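4.2 Grasp planning in Vrabec

The planner runs at 18 Hz and keeps 45 candidate grasps per arm. Each one is scored on reach, finger clearance and distance to the other hand. Low scores get dropped before the inverse kinematics call - this alone cut planning time by 38 percent. Plate edges are a problem for the depth model, rim is low and the mask bleeds into the table. We fit a circle to the color mask instead. Works better, not perfect. Small food items get a box fit, with the thumb side choosen first (see Figure 4).

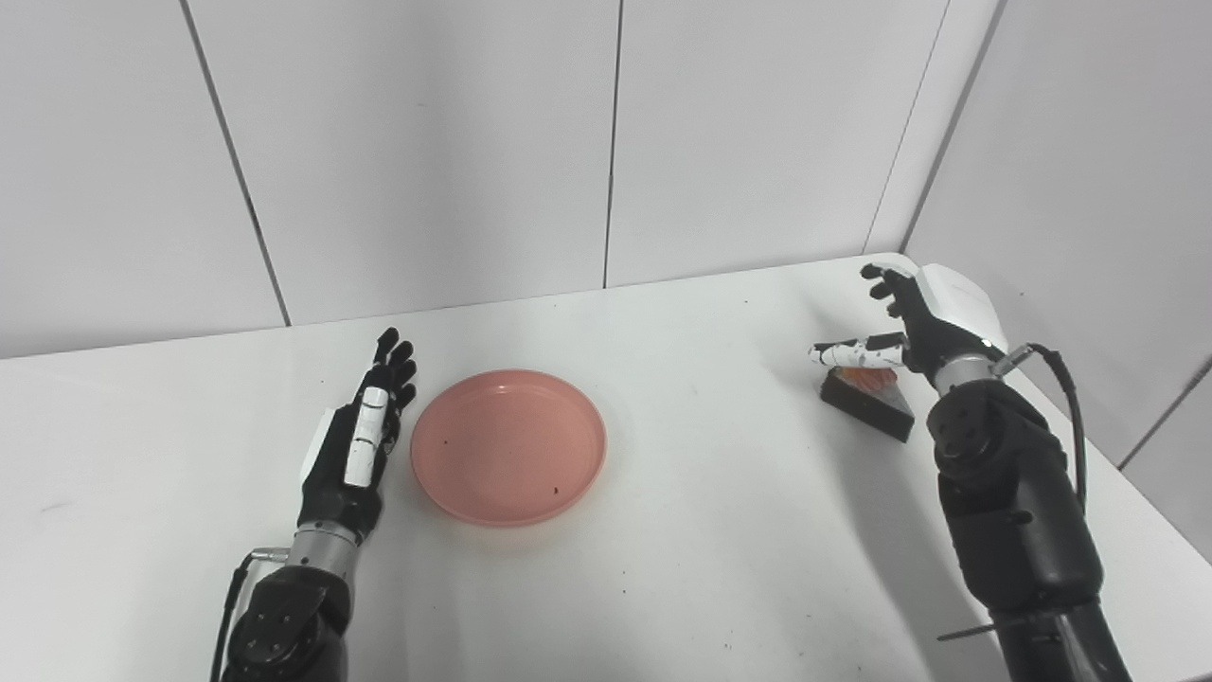
Figure 4. Two-arm setup, pink plate between the hands and the food item just below the right thumb.

Collision checks use padded hand meshes. Padding was set by hand, same value for both arms.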